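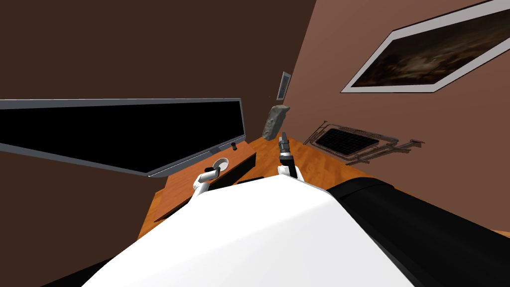

A monitor with a black screen on a wood-grain desk.

The shared desk, four years on

4 min read

When the Daly building reopened in August, its tenants found fewer desks than they had left behind. The insurance firm Grarner, which occupies two floors, now provides 305 places for a much larger staff. Each is booked by the day, and a booking lapses if the employee has not arrived by ten o'clock.

The arrangement is known as desk sharing, and it has become the usual answer to half-filled offices. Its effect on the working day has received less attention than its effect on the rent.

Noreen Brennan, who oversees workplace policy at Grarner, considers the early results mixed. Teams that meet often have adapted well. Those whose work is solitary have been slower to settle, and several have asked for fixed places to be restored. "People will give up a good deal of space," she said, "but they are reluctant to give up a drawer."

Storage was the first matter to be revised. The original plan allowed one locker between two employees and was withdrawn within a month. Chairs were the second. Staff who had spent years with a seat set to their own height now began each morning by adjusting one, and complaints of back pain rose during the opening weeks.

Demand remains uneven. On Friday, 41 places were taken on the upper floor, and the canteen closed early. The firm has since let 20 of its desks to Dillano, a smaller tenant – an agreement that will be reviewed in the spring.

12 shares | 7 comments

More in Workplace
Ornus to vacate its riverside offices
Who pays for heating at home?
The return of the tea trolley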